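Search the guide Search Clear

Ulloa Table Care and Set-Up Guide
Section 7: Oiling and Settling In Your Wooden Tabletop
By Javiera Tapia
April

You've got the legs on, the top is down and level, and now comes my favorite part of the whole job! Oiling brings the grain up beautifully, and it's easy to do in one evening plus a bit of patience. This section covers the first oiling. For later touch-ups, go to Section 9.

Before you start

Lay out the Beninent oil, two lint-free cloths, the fine sanding pad from the parts bag and a soft brush. Open a window. The room should be warm enough to sit in comfortably in a T-shirt.

CAUTION: Oily cloths can heat up and catch fire on their own. Never leave them balled up. Spread them flat outdoors to dry, or soak them in water and seal them in a metal can.

First oiling

1. Brush the top from the middle out to the edges. Go over it again with a dry cloth.

2. Sand lightly with the pad, always along the grain. Let the weight of your hand do the work. On the rounded corners, follow the curve in short strokes (pressing hard there leaves flat spots, and they show).

3. Brush off the dust once more.

4. Shake the oil can, then pour a small pool in the center of the top. You'll want much less than you think.

5. Spread the oil along the grain with a cloth. Watch the darker lines come up as you go, it's a lovely moment! Work all the way out to the edge and around the curve.

6. Wait 18 minutes.

7. Wipe off everything that hasn't soaked in, using the second cloth. Look across the surface from a low angle and wipe any shiny patches again.

8. Oil the underside the same way. One thin coat is plenty.

NOTE: Skipping the underside can let the top cup over the winter. Delia Navarrete on our finishing bench does the underside first on her own tables, and that works just as well if you have somewhere to prop the top.

Placing the table

Leave a gap of roughly 7 inches between the far edge and the wall. The curved edge looks its best with a little space behind it, and you'll be able to get a cloth back there without scuffing the paint. Plain, pale walls are wonderful with the medium-brown finish.

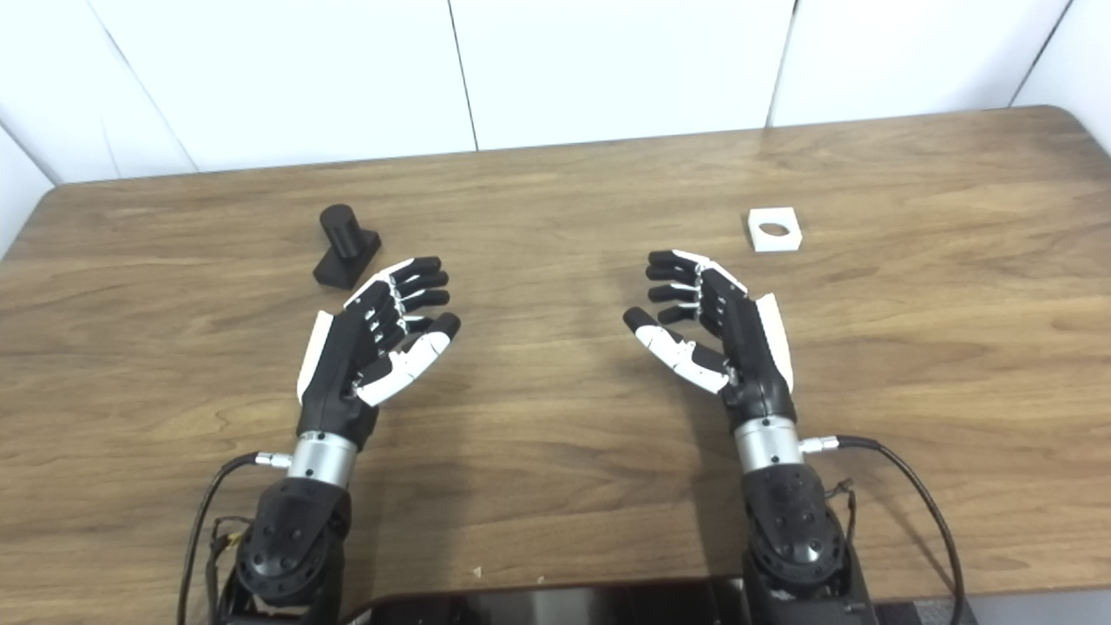
Fig. 7-2. Medium-brown finish, rounded far edge, white wall behind.

Settling in

9. Keep the top dry for 33 hours. No cups, no laptops, no tablecloth.

10. For the first month, use coasters and wipe up spills right away. Water, coffee and red wine all need the same quick blot with a dry cloth.

11. If the surface feels rough after a few days, give it one light pass with the pad and a few drops of oil.

CAUTION: Don't use spray polish or bleach on an oiled top.

Replacement pads are part no. 211. Continue to Section 8, Tightening the Leg Bolts.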